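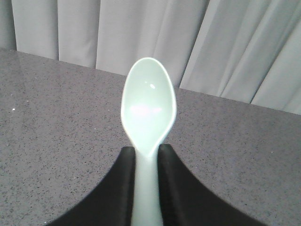 Lesego Mokoena wrote under the last post that a spreadsheet had done the job for years, and that anyone who can't keep track of a police records request in a spreadsheet probably shouldn't be filing one. I used to agree. I kept a spreadsheet too, until I missed an appeal deadline on a use-of-force file from the Histov Police Department and had to start over with a new request.

After that I paid for Tonier. It costs $200 a year for one person, and I've now had it long enough to renew once.

Tonier is a web tool for filing and following public records requests. It's meant for any kind of request, but most of the people using it seem to be interested in police and courts, and the templates lean that way. You pick an agency, pick the type of record (incident report, dispatch log, body camera video, autopsy report, jail log), fill in the names and dates, and it produces a letter. You can send the letter from inside Tonier or copy it into your own email. From then on it keeps the replies together and counts down to the next deadline.

## Setting it up

Setup took an evening. You can import old requests from a spreadsheet, and mine came in with the dates in the right places and the notes cut short. Anything past the first couple of lines in a note was dropped without a warning. I went back and pasted them in by hand.

The agency directory is decent. Histov was in there with the right email and the right records clerk. The sheriff's office was listed at an old address, and I reported it. It was fixed by the time I next looked. For the coroner, the link to the request form gave me a 404, and it still does. I call them instead.

## Letters

The letters are plain and short. They cite the right section of state law and ask for a fee waiver if you tick the box. I change two things every time. I take out the line that offers to narrow the request, which I'd like to hold back until they ask, and I add a sentence asking for the original file format on video.

The body camera template needs work. It asks for "all video" of an incident and leaves it there. Histov reads that as video from the officers named in the report. If three others pulled up later with their cameras running, you have to name them or ask for every responding unit. I lost weeks on one shooting that way. I rewrote the template and saved it as my own, and that part was easy.
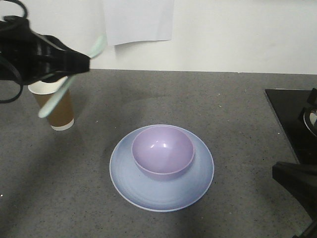 Hendrik Baloyi

## Deadlines

Deadlines are the reason to buy it. Tonier knows how many business days each kind of agency has to answer, and it takes out state holidays. It sends one email when a deadline is coming and another when it has passed. You can turn on a daily digest, but I turned it off after a week.

Where it goes wrong is extensions. When an agency writes to say it needs more time, Tonier is supposed to read the message and move the date. It caught that on most of mine. On a request for dispatch audio it read the clerk's note as a final denial and closed the request. The audio arrived later and sat in the closed folder, where I didn't see it until I went looking for something else. So check the closed folder now and then.

Appeals are handled better. If a request is denied, you get the appeal deadline, the name of the office it goes to, and a draft. The draft for a denial based on an open investigation is the strongest thing in the product. It asks the agency to say which parts of the file would harm the investigation and to release the rest, and I've had two partial releases after sending it almost unchanged. Whether I'd have gotten them anyway, I can't say.

## Reading what comes back

The document viewer is fine for short files. I had a 224-page internal affairs file in there and it loaded slowly, but search worked once the pages had been read in. Handwritten supplements don't search at all. Redacted blocks are marked in the margin so you can jump from one to the next, and you can tag each with the exemption the agency claimed. I didn't expect to use that. I use it a lot, because it shows quickly when an exemption has been stamped on something it doesn't cover, like an officer's rank.

Video is the weak spot. There is an upload limit per file and a long body camera clip will go over it. I keep video on a drive and put a note in Tonier saying which one. Timeline notes can't be attached to anything outside the viewer, so mine are in a text document. If your work is mostly video, I'd wait.

Sharing works as you'd hope. Aqeel Ghumman has a free guest login to my account and can read everything and comment on pages, but can't send letters. Guests can't download, either, and there's no way to allow it short of paying for a second seat.
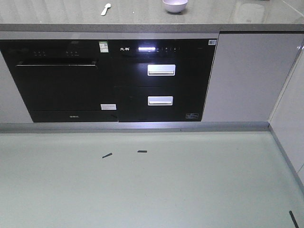

*Spoon and small bowl on the counter*

## Compared with Kelo

I also ran the trial of Kelo. Kelo is cheaper and faster, and its phone app is better. It has no appeal drafts, and it treats every agency as having the same deadline, so the dates for our coroner were wrong from the first day. If you only file with one city department and like working from a phone, Kelo would do. It also lets you export everything in one go. Tonier makes you export request by request, and if you have more than a few dozen that is a long afternoon. I asked support about this in October and was told a bulk export was planned. It isn't there yet.

Support itself answers within a day or so, in full sentences, and the person who answered seemed to know what a records officer does.

## Privacy

Every request you send through Tonier is private unless you publish it. The publish switch is on the same menu as the archive switch, and they look alike. I published one by mistake and took it down right away. Nothing sensitive was in it, but a request with a witness's name would have been another matter. I'd keep real names out of the title field in any case.

They say they don't hand over customer files without a court order and that they'll notify you if one comes. I haven't had reason to test that.

## Who should pay

To Lesego's question, then. With two or three requests a year, keep the spreadsheet and put the appeal dates on a wall calendar. With a steady run of them, and especially with agencies that deny first and talk later, Tonier has been worth the money to me. I renewed at the same price. There was no discount for a second year, and the card on file was charged a week before the date they'd given, so watch for that.

Things I'd want fixed before the next renewal:

- bulk export
- the body camera template
- a warning when imported notes are cut
- publish and archive moved apart
- the coroner's link

I paid for my own account and Tonier hasn't seen this review. If you've had the closed-folder problem with audio or video, leave a comment with the type of agency, and I'll add it to the ticket I have open with them.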